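Chairs Under Desks: does a tidy study room stay tidy, and does it matter?
Second-year project report, Workplace and Interior Studies
Costau building, ground floor study rooms

1. Background

The management notice in the Costau study rooms asks everyone to "leave the room as you would wish to find it", which in practice means push your chair in. The claim made for this rule is that it frees floor space, protects the furniture and makes the next person more likely to sit down and get on with work. I was set the job of checking whether any of that holds up. I began doubtful and I am still doubtful about two of the three claims, though on floor space I have had to give some ground.

The earlier project on the same rooms (the Zukcombe report, kept in the department folder) says that tidy rooms are "perceived as calmer". It does not say by whom or how they were asked, and the questionnaire is missing from the appendix. I have not relied on it.

2. The furniture

The desks are white with white legs and the chairs are black office chairs with armrests. The floor has a beige herringbone pattern, which turned out to be handy, as a chair's position can be noted against the lines without sticking tape down. Tape was in my first plan and was refused.

The armrests are the important part. A chair without arms goes under almost any desk. A chair with arms goes under only if the pads clear the underside, and whether they do depends on how the last person left them. The pads can also sit at different angles, and a tilted pad catches the desk edge sooner than a flat one. People then leave the chair where it stops and consider the job done. 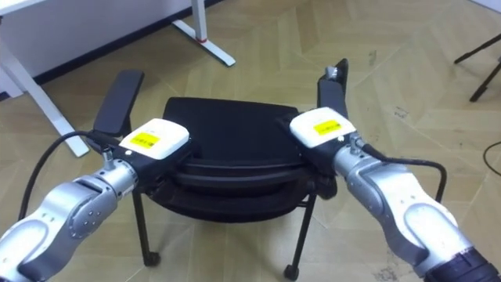

I tried three ways of moving a chair back: pushing on the backrest, pulling on the seat, and holding both armrests. Pushing the backrest is what most people do. It is quick, but the chair tends to swing and one armrest arrives before the other. Holding both armrests keeps it straight. The drawback is that you have to bend, and I can't see many students bothering at the end of a long evening. Pulling the seat was awkward whichever side I stood and I dropped it after the first day.

3. Method

I measured the clear walking width behind the desks in millimetres, with the chairs left as found and again with them pushed in as far as they would go. Chair height was not altered between the two readings. I also noted how each chair stood: fully under, partly under or out.

The depth a chair gained by being pushed in was taken from the front edge of the desk to the furthest point of the backrest. The largest gain was 201 mm and the smallest was 140 mm. A typical chair with level armrests gave 188 mm. These are small numbers for a rule that has its own laminated notice, but in a narrow room they do decide whether you can get past someone with a bag on.

The readings were taken by one person with one tape measure. I repeated 2 of them on another day and they did not agree exactly, so the last figure of each should not be leaned on too hard.

4. What I found

4.1 Floor space

The claim holds, within limits. A chair pushed in properly takes up less of the walkway, and it is the backrest that makes the difference. Once the seat is under the desk, further pushing gains very little before something touches. 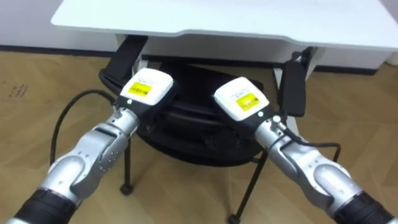
Figure 2. Black office chair largely pushed under a white desk, armrests either side of the seat.

Chairs next to a desk leg were harder to place. If the chair goes in at a slant the armrest meets the leg and stops. From the door it still looks tidy, and I would guess that is the standard most people work to.

4.2 Wear

I found no evidence either way. The notice says that pushing chairs in "extends the life of furniture", but armrests knocked against a desk edge every day can't be doing either of them much good. To settle this you would need a set of chairs that were never pushed in and a good deal more time than one module allows. I would like to know where the sentence came from. The chair supplier's leaflet (Rainer) only covers cleaning.

4.3 Mood and use

I don't believe this one can be shown with the data I have. People chose seats by the window and near the sockets whether or not the chairs there were straight. A chair left out may even look more inviting - it is already halfway to being sat on. The Ita room, which was usually the untidiest, was never short of people, though it is also the warmest, so I make no claim from that.

5. Recommendations

Keep the rule but drop the part about furniture life until someone can support it. Add a line to the notice asking people to lower the armrests before pushing in. Where a chair has to go beside a desk leg, leave a hand's width on that side.

If the project is repeated, October would be a better month, with the rooms in full use. Whoever does it should measure the desk undersides first. I did mine last and had to redo a table.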